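From: Jinfeng Han
Date: June 28, 2019
Subject: Re: [teleop-users] spoon task, operators disagree on grip

> We are collecting spoon transfers on the Petmont cell with two
> operators. One holds the handle at the very end, the other close
> to the hollow. The policy trained on both sets hesitates before
> the grasp. Should we drop one set or just collect more?

Drop one. We had the same split last August and tried to collect our way out of it. At 200 episodes the mixed set was still worse than the end-grip set alone, and the hesitation you describe was the main failure.

Pick the end grip. The short grip puts the fingertips over the rim, and with the Vamska leader arms the operator can't feel contact until the bowl has already moved. Our written rule now is: handle end only, other arm parked with fingers closed, spoon level until it is over the bowl.

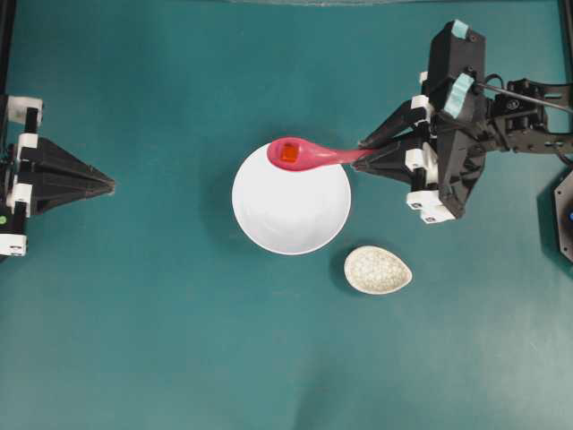 The parked arm matters more than I expected. If it drifts between episodes the policy picks up on it – we found one operator resting her elbow on the left leader. Fix a start pose and reject anything that begins outside it.

Also check your gripper filter. The Trivus default smooths over 4 samples, and a light pinch on a thin handle gets flattened enough that replay lets the spoon rotate. We set it to 2 and re-recorded.

I can send the start pose check if you want it. It is a short script and assumes the old log format.

Jinfeng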